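Sulbridge laundry help group sets its equipment budget for the year

2/15/26

It took two long evenings, a great many cups of tea and one spreadsheet that refused to print on a single page, but the home laundry project in Sulbridge finally has a spending plan for its folding work, and the people who put it together seem pleased (and a little tired, which is fair enough).

Regular readers will remember that the project began last November with a simple wish. Plenty of folks in town can run a washer and dryer just fine but struggle with what comes after, the folding and sorting and putting away, whether because of sore hands, a bad shoulder or just too many stairs. The project, which goes by the name Plider, wants to find out whether a small robot arm could take on part of that chore in an ordinary bedroom, on an ordinary bed, with the kind of clothes people really wear. It is a friendly sort of ambition, and it has drawn a lot of interest from the neighborhood.

The question this winter was what to buy first. Going in, most of the group assumed the money should go to an arm, and you can see why, as an arm is the exciting part and everybody likes to watch one move! But once the quotes came back, the mood changed. The arm the group liked best, from a supplier called Lukáč, would have used up nearly everything in the account before a single shirt was folded, and it came with a service contract that nobody at the table much cared for.

So the plan that was agreed on goes the other way around. The first round of money pays for 5 hand-held grippers, which people carry around the house and use to do the folding themselves, while a camera on the tool records how each job is done. Those recordings are what an arm would later learn from. The grippers cost $178 apiece before shipping, and the group has put aside $720 more for cameras, memory cards, spare finger pads and a couple of sturdy cases, so that the tools can be passed from one household to the next without rattling loose in the back of somebody's car.

Spare pads got more discussion than you might expect. The members who have been doing the folding at home were very firm on this point, and they had the experience to back it up. Slippery fabrics, thick waistbands and anything with a drawstring are hard on the fingers of the tool, and a household that has to wait a week for a replacement part tends to lose the habit and drift off to other things. Two full sets of pads per gripper went into the budget, and that line passed without a single objection, possibly the only line all evening that did.

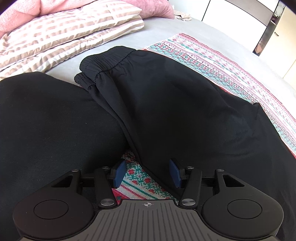 Black sweatpants lying folded on a bed, in front of a hand-held gripper, in one of the Plider households.

Sweatpants, as it happens, came up more than once in the planning talks. One side wanted to start with towels and pillowcases, flat things with four corners, and save the harder stuff for summer. The other side pointed out that dark, stretchy clothes are a big share of what comes out of any family dryer, and that a plan built around towels would leave the group owning equipment chosen for the easiest job in the basket. After a good deal of back and forth, the households were asked to record both, and to use whatever bed, sheets and blankets they have instead of clearing off a special table.

Storage was the other surprise. Video takes up a lot of room, and the first draft of the budget had no money for it at all. A local computer shop, Kollport, has quoted $513 for a pair of backup drives and a small box to hold them, and the group plans to place that order once the grippers have arrived and been checked over. There is still some grumbling about whether one drive would do, but losing a month of people's patient work would be a sorry thing, and the second drive stayed in.

The arm has not been forgotten. It has its own page in the plan, with a note to ask for fresh quotes in November, and the group would like to hear from any workshop or school in the county that already owns one and would consider sharing time on it. Leasing is also being looked at, though the terms seen so far run longer than anyone wants to sign for.

In the meantime, more households are wanted. You do not need to be handy or know anything about robots, and you certainly do not need a tidy house. A short practice visit comes first, and you can hand the tool back at any point if it turns out not to be your cup of tea. Sign-up sheets are at the front desk of the Sulbridge library, next to the seed catalogs, and the full budget is in the blue binder on the same shelf for anyone who enjoys that kind of reading.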